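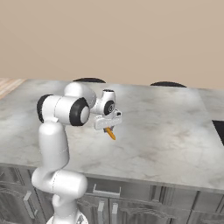 ## The carrot that would not leave

I have spent most of August trying to get a simulated robot arm to put down a carrot. The task is called Ranora, after a street I used to live on, and it has one job: pick the carrot up off the marble counter, carry it over, let go. The picking up and the carrying went fine. The letting go is why I'm writing this at 1:40 in the morning.

My overnight run was 1,000 episodes. The log said 1,000 successes. If you have worked with robots for more than an afternoon you know that number is a cry for help, but I was tired and I had coffee cake, so I believed it until lunch.

Then I watched some replays. In the first one the arm carried the carrot out over the counter, opened its fingers, and the carrot stayed where it was, hanging in the air like it had a lease. The arm went home. The carrot went with it. Success!

I wrote a quick check for "gripper open, carrot still moving with the hand" and ran it over the logs. It flagged 28 episodes, which made me feel better for as long as it took to find the bug in my check. Fixed, it flagged all of them.

So, the fault. Gunine, the little physics wrapper I use, has a grasp helper that quietly pins the object to the hand once both fingers touch it. It's a cheat so that thin things don't squirt out sideways. I knew about the cheat. I had turned it on. What I'd missed is that the pin only lets go when the finger gap gets wider than the object's bounding box, and my carrot's bounding box was measured along its length. No gripper I own, real or pretend, opens as wide as a carrot is long.

The success test was mine too, I'm sorry to say. It asked whether the carrot had been over the target and whether the fingers had opened. It never asked where the carrot was afterward.

Fixes, for anyone else on Gunine:

- release the pin on the open command and ignore the gap
- wait 9 frames after release before scoring anything
- fail the episode if the object isn't touching the counter

With those in, the arm drops the carrot and the carrot sometimes rolls away, and my success rate is now a number I'd like to keep between me and the Zelico config folder. The rolling is next - I think the friction is too low on the marble, but I thought a lot of things last week.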